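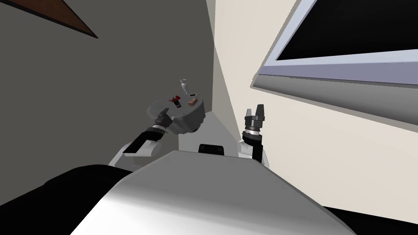 Simulated tray carry, left gripper holding the container, right gripper open.

Vilém Skála
September 26, 2019
Members are asked to comment on the collection plan for Abdella. The proposal is to record 3,000 runs in simulation and to discard any run in which an item leaves the tray.

s_cierny
I must object to the second part. A learner that sees only clean runs has no examples of recovery. The Relance set was filtered in that manner and we regretted it.

Vilém Skála
The objection is noted. Dropped items do, however, spoil the success label.

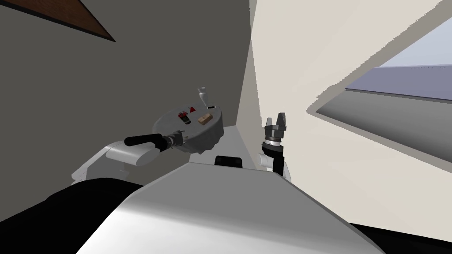 I would accept keeping such runs under a separate label, provided that an operator reviews each one.

edetti_ops
Review took us over 14 minutes per run. Please budget for it.

s_cierny
A separate label is acceptable. I suggest a trial of 100 runs before November.
Štefánia Čierny

wulter2
Seconded. Will the tilt of the tray be logged?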